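A Bedroom Build at Wutton: Kamonchanok Thaweesak on Teaching a Gripper to Handle Fruit

Members' Projects series. Interview by Esther Mrema for the Wutton Shared Workshop newsletter.
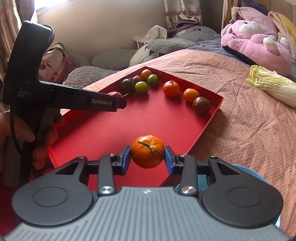
Kamonchanok Thaweesak joined the workshop two winters ago with the intention of repairing a sewing machine. She now leads one of the longer-running members' projects, a small sorting arm intended to pick soft fruit and vegetables out of a mixed tray and place them, undamaged, in separate bins. The arm itself is being assembled on the second bench at Wutton. Most of the handling work that will teach it how to move is carried out at home, by hand, on the bed.

"The bench is the right height for soldering and the wrong height for this," she said. "I need to sit with my elbows low and work for an hour without my shoulders complaining. The bed is good for that. The tray stays where I put it, and if something is dropped it lands on a cover and can be used again."

The method is simple to state. A person picks up each item with a hand-held gripper, carries it and sets it down, and the recorded movements are later used to train the arm. Ms Thaweesak had first tried to write the movements out as fixed positions. She kept that version going until December, by which time it could collect a lemon from a marked spot and very little else.

"A lemon on a mark is a solved problem. Put a tomato next to it, leaning on it, and my program pushed both of them into the wall of the tray. I could have gone on adding rules. Demyd told me to stop adding rules."

Demyd Koval, who maintains the workshop's electronics store, has worked with her on the project from that point. He is responsible for the arm's wiring and for the control board, which he rebuilt after the first one failed under load. He described his part as "the dull half" and was reluctant to be quoted at length, but he did wish to record that the replacement motor drivers should be fitted with the heat sinks facing the open side of the case, as two members have since asked.

The hand-held grippers close on the fruit between a pair of blue fingertip pads, and the choice of what to pick up has been made with some care. Citrus is the easiest. The skin of a mandarin is firm and slightly rough, and it tolerates an uneven grip. Tomatoes are less forgiving, and Ms Thaweesak uses them at several stages of ripeness, from green to very dark.

"With a mandarin I can be lazy," she said. "I come down from above, I close, I lift. With a ripe tomato I have to think about where the pads will meet it, and I have to close slowly. That slowness is what I want the arm to learn. If I rush, the recording is no use to me, even if the tomato survives."

She has completed 676 picks that she considers fit to keep. A further 80 were set aside after Kyrylo Nechyporuk, a retired packing-house supervisor and a member of long standing, reviewed them with her over an evening at the workshop. His objection was that she had been approaching every item from the same side.

"He asked me whether I thought fruit always arrived facing me," she said. "I was annoyed for a day or so. Then I started turning the tray."

The tray is now turned to a new angle at the start of each session, so that a corner may point away from her as often as an edge. The items are also left in a group where they touch, as they would be after tipping from a crate. Mr Nechyporuk's view, which he repeated when contacted for this article, is that fruit set out in tidy rows teaches a machine nothing about fruit.

Asked whether the surroundings at home presented any difficulty, Ms Thaweesak said that she had thought about this at the outset and decided against clearing the room. The cover has a pattern, there are soft toys along the wall, and the light from the window changes through the afternoon. She considers this an advantage. The arm will eventually be demonstrated at Jollwood, in a hall with strip lighting and people walking past, and she would prefer that it did not depend on a plain background.

"I did move a blanket once," she added. "It kept sliding towards the tray."

The arm at Wutton has 4 powered joints, together with the gripper. Its base was cut from an offcut of steel plate supplied by Ivanyshyn, the metalwork firm on the lower yard, and the upper section has been printed on the workshop's own machine. Daryna Zakharchenko, who oversees bookings for the printer, asked that members be reminded to enter long prints on the sheet the evening before, a point on which the project has not always set a good example.

Two matters remain open. The first is the speed of release. The arm opens its fingers promptly and the fruit drops the last short distance into the bin, which is acceptable for a mandarin and poor treatment for a tomato. Ms Thaweesak intends to record a fresh set concerned only with setting down. The second is the reach of the arm, which falls short of the far corner of the tray. Mr Koval favours a longer upper section. Ms Thaweesak favours a smaller tray.

"We have agreed to try his way first," she said. "It costs a print and a weekend. If the arm sags, I have already found the tray I would like."

The project is known in the workshop as Skanstead, after the street on which the first set of motors was bought second-hand. Members who wish to see the arm running may do so at the second bench from six in the evening on open nights. Spare tomatoes, particularly those past their best, may be left in the crate beneath it.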